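Okcombe tile yard to close showroom, keep warehouse

11 June 2018

OKCOMBE – Pakzad Tile & Stone will shut its Plallmont Road showroom at the end of August and sell from the warehouse only, the company said Monday. No layoffs planned. Five counter staff move over to the warehouse, same hours, same pay.

Rent is the main reason. The lease was up for renewal and the new figure was 89 percent higher than the old one, according to manager Bakari Nyaga.

"We looked at it twice, then a third time with the accountant," Nyaga said. "Couldn't make it work. People mostly call ahead and pick up anyway."

The showroom has been on Plallmont Road for as long as most residents can remember, next to the old feed store. Building owner has not said who is coming in next. A call to the leasing office was not returned by press time.

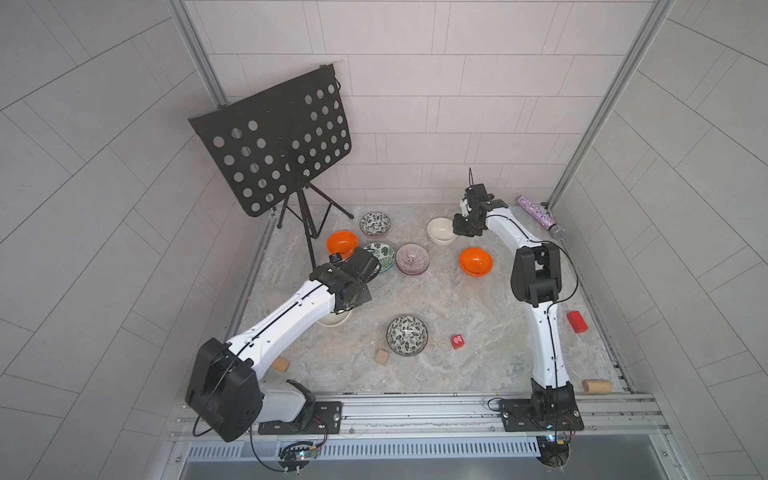
Pale gray rectangular tile in staggered rows, with a marble-patterned floor in gray and beige.

Sales have held up, Nyaga said, mostly kitchens and small bathrooms. Plain wall tile still outsells everything else. Patterned stuff comes and goes – last year it was hexagons, this year hardly any.

A clearance sale starts this week. Display boards, odd boxes and end-of-line stock, 200 lots in all, first come first served. Nothing held without a deposit. Bring your own truck, the delivery van is booked thru the end of the month.

Not everyone is happy. Angharad Dafis, who runs a bathroom fitting business on Pikano Street, said she sends customers to the showroom every week to choose colors.

"You can't pick grout off a phone screen," Dafis said. "I'll be hauling sample boards around in my car now I guess."

Nyaga said the warehouse will get a sample wall near the front door, with 400 tiles on it and better lighting then the showroom ever had. It should be open before the move. Parking is in the side lot, enter from the back road.

Orders already paid for are not affected. Store credit and gift cards will be good at the warehouse counter, no expiration.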